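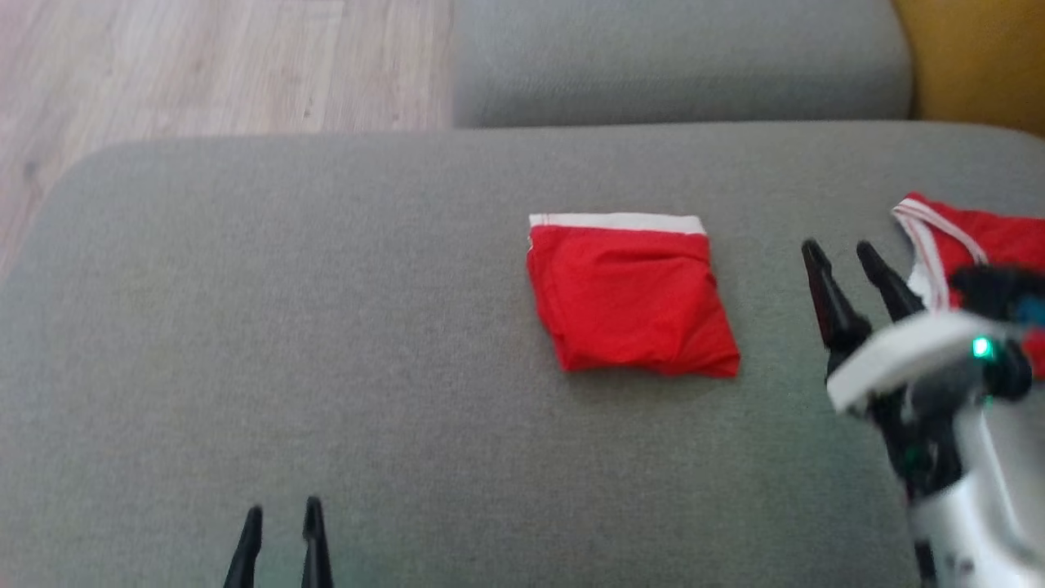
Folding underwear so it stays folded

Boxer briefs are awkward to fold. The fabric is stretchy, the legs flare out, and a pile of them slides apart as soon as the drawer opens. The way to fix this is to fold toward the waistband, so the elastic ends up on the outside and holds the square together.

You need a flat place to work. A bed or a table is fine, and so is a sofa seat if the cushion is firm. Fabric with a bit of texture helps, as the cotton grips it and doesn't skate around while you fold.

Lay the briefs face down with the waistband away from you. Smooth the legs with the side of your hand. Pull the waistband straight, especially if it has curled in the dryer — a twisted band will spoil every fold after it.

Bring one side in by a third, then the other side over it. You should have a long strip about as wide as your palm. If the leg sticks out past the edge, tuck it back in.

Fold the bottom up to just under the waistband. For a shallow drawer, stop there. You get a flat square with the band showing along the top, and a few creases don't matter. For a deep drawer, fold it once more and stand it on edge.

To lock the fold, open the back layer of the waistband and push the bottom edge inside. This is the one to use for suitcases and gym bags. It does stretch the elastic a little, so I don't use it on pairs that sit in the drawer for weeks.

Sort by color before you start. Red and other strong colors should be washed on their own for the first 2 loads anyway, so they usually come out of the basket together. If the waistbands are white, check them for pink before the dryer. A tint will often wash out while the fabric is still damp, but heat tends to set it.

A shoebox lid makes a good divider. Mine holds up to 10 pairs standing up. Put clean ones in at the back and take from the front.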